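4.3 Recording Pick-and-Place Examples

This section covers the recording of hand-guided examples with the Flasine arm and the Dakby recorder. Complete the wrist camera check in 4.2 before you start. Examples recorded with an unchecked camera are accepted by the recorder but will be rejected at upload.

Preparing the table

1. Clear the table of tools, cables and packaging. Only the object, the target container and the tape grid should remain within reach of the arm.

2. Check the tape grid. The strips divide the table into cells, and the cells are used only to spread the start positions. They are not used for calibration. Small tears, creases and overlapped joints are acceptable. Replace a strip if an end has come up far enough to catch a fingertip.

3. Place the container in the cell named on the task card. It may sit across a tape line if the card says "free".

4. Place the object in the start cell. Turn it to a new angle for each example. Round objects must be at rest before recording begins.

NOTE: Do not wipe scuffs off the table between examples in the same set. Clean the table between sets only. A change in surface marks partway through a set makes the set harder to compare.

Setting the start pose

5. Press HOME on the Dakby panel and wait for the steady tone.

6. Open the gripper fully. Both fingertips must show in the wrist view, with clear table between them.

7. Move the arm by hand to a start pose over the grid. The object does not have to be centered, and it may lie partly outside the wrist view. Vary the pose from one example to the next -- a set in which every example starts from the same point trains poorly.
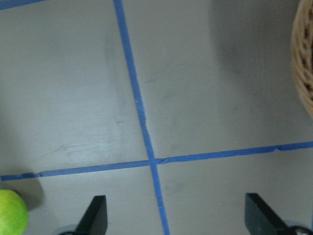 8. Hold the pose until the panel reads READY. If it reads DRIFT, release the arm, press HOME and repeat from step 6.

CAUTION: Keep your free hand off the table while the arm is unlocked. The arm can drop a short distance when the brake releases.

Recording

9. Press REC. Wait for one short tone before moving.

10. Guide the arm to the object at an even speed. Small corrections are useful and should be left in. Do not stop and restart the approach.

11. Close the gripper with the thumb switch. Lift the object clear of the table before moving sideways.

12. Move to the container, lower the object and open the gripper. Do not drop the object from height.

13. Raise the arm clear of the container and press REC again to stop.

The recorder stops by itself after 23 seconds. An example that reaches this limit is marked LONG. Keep it if the object was released in the container. Otherwise delete it.

Marking the result

14. Select GOOD, MISSED or SPOILED on the panel. Use MISSED when the gripper closed without holding the object. Use SPOILED when a hand entered the wrist view, the container moved, or the arm struck the table.

NOTE: MISSED examples are kept and uploaded. Do not delete them to improve the count.

15. Return the object to a new start position and repeat from step 5. After 15 examples, change the start cell. After 5 start cells, close the set and upload it to Hebden storage as described in 4.5.

Lighting

Shadows from the arm and from overhead fittings are permitted, including shadows that fall across the object. Do not change the room lights during a set. If daylight reaches the table, close the blinds before the first example and leave them closed.

Panel messages

DRIFT -- The arm moved during the hold. Repeat from step 6.

NO VIEW -- The wrist camera cable is loose at the elbow joint. Power down before reseating it.

1707 -- The gripper position was not received. Open and close the gripper once. If the code returns, restart the Prarkach controller and discard the current example.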